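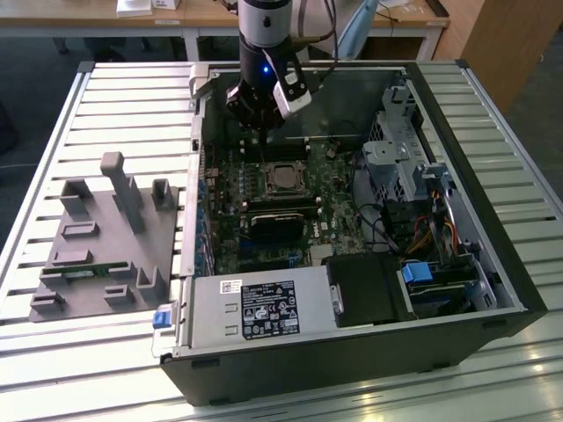

From: Weidong Jia
To: Histgate residents and families list
Date: 3rd March
Subject: Re: Respite beds and the new notice period

Thank you to everyone who wrote after the last round-up. Most of the questions were on respite stays, so I will take Tianyou's message first, as it covers most of what the others asked. I have left his message in full so that people reading the digest can follow.

Tianyou Peng wrote:
> My mother had two short stays at Grandby last year, both in the ground floor
> rooms, and we were happy with them. When I rang to book again I was told
> that respite stays now need 29 days' notice and that the shortest stay is
> 11 nights. Before, it was a week's notice and we could take as few as four
> nights.
>
> I look after her at home and I can't always see that far ahead. Is there any
> room for shorter stays at all? Also, does she need a fresh assessment each
> time? The last one took most of an afternoon and she was worn out by it.
>
> One more thing. The letter said to quote form 1117 but the form I was
> sent has no number on it.
>
> Tianyou

The notice period is as you were told. I asked at the office and then asked again in writing, and the answer was the same both times. It applies to planned stays only. If a carer goes into hospital or is taken ill, you ring the duty manager and the notice rule is put to one side. You will be asked for something from the GP or the ward, but they accept it afterwards, so don't hold off ringing while you wait for a letter.

The minimum stay is less settled. Grandby has two respite rooms, and the manager's view is that very short stays leave them standing empty between bookings. Several families have made the point that a long weekend is what they need, and that 11 nights is long enough for a person to lose the habit of their own kitchen and stairs. I agree with that, for what it's worth. The manager has said she will look at four-night stays again at the end of March, when she has the bookings for spring in front of her. If you want to be counted, write to her directly and say which weeks you would have booked. A general complaint will go in the folder with the rest.

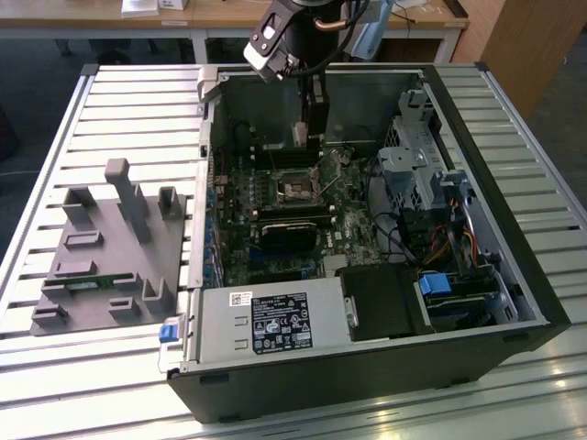
Side panel off, on the bench.

On assessments: a full one is good for a year unless something has changed, such as a fall, a hospital stay, a new medicine or a change in how the person gets in and out of bed. For a repeat stay inside the year it should be a phone call with you and a short chat with your mother on the day she arrives. If they try to book you in for the whole thing again, ask what has changed since the last one. Bring the medicines in their original boxes with the pharmacy labels on. Weekly pill trays are still not accepted, even sealed ones, and two families have been sent home to fetch the boxes.

Form 1117 is the old consent form with a new heading. The number is on the back page at the bottom, in small type, and on some of the photocopies it has been lost altogether. The office will take it either way.

Other matters that came up:

Van der Linden wing. The bathroom work upstairs is running late. Residents on that corridor are using the assisted bath on the ground floor, and bath times have moved to the mornings for the time being. If your relative has always had an evening bath and minds the change, tell the senior on shift. There are a few evening slots left.

Physiotherapy. The sessions have moved from the day room to the quiet lounge, which has a rail along one wall. Families can sit in if the resident is happy with it. Please don't ask the physio for a private word while a session is going on — ring the office and she will call back.

Parking. Alley side only until the front is resurfaced. The gate there is narrow and there is a step at the side door, so for anyone in a wheelchair it is better to stop at the front, help them in, and then move the car. Taxis know to do this but the hospital transport drivers don't always.

Laundry. Name tapes, please, on everything including slippers. Marker pen washes out. I know this is in every message.

Fees. The new rates were posted with the letter. Respite is charged by the night, and the day of leaving isn't charged if the room is clear by 2 in the afternoon. Somebody asked whether the council pays any of it. That depends on the carer's assessment, which is a separate thing from the care assessment and has to be asked for by the carer. Tianyou, if you haven't had one, it would be worth asking before you book.

I am away for part of the month, so replies may be slow. Anything urgent should go to the office and not to this list.

Weidong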